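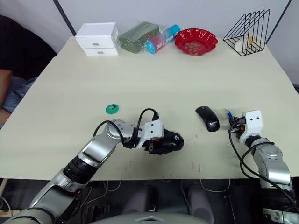
Stationery swap returns to Stoltbridge library in September

We're so pleased to say the stationery swap is coming back! Last year's was a bit of an experiment, squeezed into the reading corner between the large print shelves and the radiator, and it was still one of the loveliest afternoons we've had in the building. This time we've got the whole of the upstairs room, with the doors open from 10am until 3pm.

If you missed it before, it works very simply. Bring anything you'd write, draw or stick with that you no longer use, hand it over at the door, and take home whatever catches your eye. Pens, pencils, half-used sketchbooks, envelopes, rubber stamps, those notebooks you were given at Christmas and thought too nice to write in (bring them, somebody will!). Last year 201 items came through the door and only 28 were left at closing time, most of them ring binders. Please go easy on the ring binders.

Kelly Bramwell will be running her letter-writing table again from 11am. She brings a stack of blank postcards and a tin of stamps, and you can sit down for five minutes or stay all morning. My own card went to an aunt in Whitby who rang me up in tears of laughter at my handwriting, and we've been writing back and forth ever since.

New this year is a fountain pen corner with Lakmal Siddiqui, who has been mending old pens for years and is happy to look at yours. Do flush the ink out first if you can, with plain cold water. He can't promise to fix everything on the day, but he'll tell you what's wrong and whether it's worth the bother. He's also bringing seven inks to try, including a deep green that I've already got my eye on.

Entry is free, and under-eights need a grown-up with them. Tea and cake downstairs from noon, cash only. If you have things to give but can't get here, leave them in a named bag at the front desk any time in the week before.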